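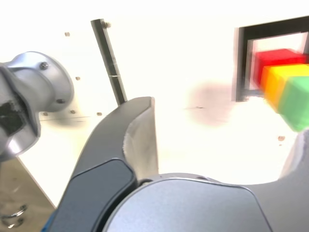 My Vollero powered speakers have started buzzing on certain bass notes, and I'd like to know whether it's the speakers or the shelf before I send them back. They are the small bookshelf pair, 20 watts a side, connected to the TV by optical cable. At low volume they sound fine. Once I go past 50 percent there is a rattle on the left one, mostly with bass guitar and men's voices. The four little foam feet that came on it have gone flat, and I was thinking of replacing them with something like the black pad in the photo, rubbery with rounded corners, but bigger. Would that do anything for a rattle, or does it only keep the speaker from sliding? The shelf is a plain board on two metal brackets. The right speaker sits on a cabinet and doesn't do it. Warranty runs out in March.
serrano_left_channel

Swap them first. Put the left speaker on the cabinet and the right one on the shelf, and leave everything else plugged in the way it is. If the noise stays with the shelf, the speaker is fine. If it follows the speaker, you've got a loose driver screw, a loose grille or a bad driver, and that's a warranty claim.

To make it easier to hear, get a free tone generator app on your phone and play a slow sweep through the speakers. Start at 80 Hz and go up. Keep the volume moderate, because a steady tone is harder on a small speaker than music is. I did this with a pair on a wall shelf and the rattle showed up at 191 Hz and was gone a few notes higher. When you find the bad spot, hold the tone there and press on things with your hand: the grille, the cabinet, the shelf, the brackets, the cable where it touches the wall. Whatever makes it stop is your rattle. In my case it was a bracket screw that had backed out.

As for the pads, yes, rubber can help, but it depends how soft it is. Hard rubber mostly stops sliding. Softer stuff takes up some of the vibration before it gets into the board. Four small pads near the corners are better than one in the middle, and clean the old glue off with rubbing alcohol or the new ones won't stick. Wipe a bit on the bottom edge first to make sure it doesn't take the finish off.

One more thing – if the speaker is pushed right up against the wall, pull it out a few inches. Shelves near a wall make the bass louder than it should be, and that may be part of why you only hear it on the left.
brornham_basement

Its the grille. Mine did the same thing, took it off and no more buzz. Never put it back on.
lerkport77

The grille on mine doesn't come off without prying, so I left it alone. I swapped the two speakers and the rattle stayed on the shelf. Pressing on the front bracket stops it. I'll tighten that and order the softer pads anyway. Does anybody know if the Lerkport ones sold for turntables are soft enough? The page only gives the diameter.
serrano_left_channel

Haven't used those. If you can squash the pad noticeably between your thumb and finger, it's soft enough for a speaker that size.
brornham_basement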